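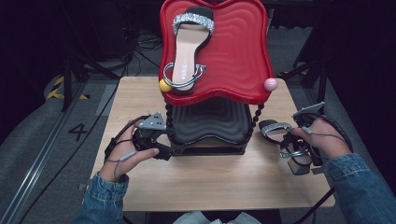
What's in the Plendon word list, and can I use it in my own spelling app?

It's a plain text list of 2000 everyday English words, sorted by how hard kids found them to spell, and you're free to use it in anything you like as long as you keep the credit line.

Home | Files | Changes | Contact

Plendon word list – README

I started this list for a spelling game called Vivau, which I never finished (the game, I mean – the list is in good shape!). Each line has the word, a level from 1 to 20, and a short sentence that uses it. Tabs between the columns, no quotes, UTF-8.

Files

plendon.txt – the whole list
plendon-short.txt – the 800 easiest words, same layout
odd.txt – words I couldn't place, mostly ones with two good spellings

Where the levels come from

I ran spelling rounds at the Ondum library and wrote down which words tripped people up. Each word got up to 15 tries, and a few got a lot less than that, so please don't treat level 11 and level 12 as very different things. "Rhythm" is a 20 and I think it will stay there forever. "Necessary" moved down two levels after I fixed a mistake in my own notes, sorry if you built something on the old number.

Known problems

Spelling is American all the way through, so "color" and "gray" only. Reijo Laaksonen sent me a big batch of British spellings and I do want to add them, I just haven't worked out if they should get their own column or their own file. Some of the sentences are a bit silly because I wrote them late at night. Also the short file still has "separate" in it twice – delete whichever one you like.

Changes

October 7, 2020 – new sentences for levels 3 and 4, fixed the tabs in odd.txt

Credit line: Plendon word list, Pilkington Word Games

Contact: use the form on the Contact page | © 2020 Pilkington Word Games | Back to top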